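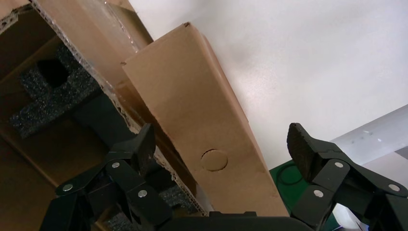
3.2 Cartons and how people handle them

Packing a household is slow and rather personal work, and over the 34 moves we followed in Hikville we came to believe that the carton itself deserves far more attention than it usually gets. Families would talk at length about dishes and lamps, and then say next to nothing about the boxes that were going to carry them (we were guilty of the same thing in our early notes!). The tall tan carton in Figure 6 is a good case of the plain kind, with no printing on its face and a round punched hole near the lower center, the disk still there and pressed slightly inward. We recorded small features like these for all 349 cartons in the Cotent set, and we are glad we did – they came up again and again when people told us which boxes they liked to lift and which they left for somebody else.

Figure 6. A tall, unprinted carton standing upright, with a large open box to its left.

Creases were harder to code. A faint line along a folded edge may come from the factory or from an earlier move, and we did not try to guess which – we simply marked it as present, following the sheet used in the Ninh study.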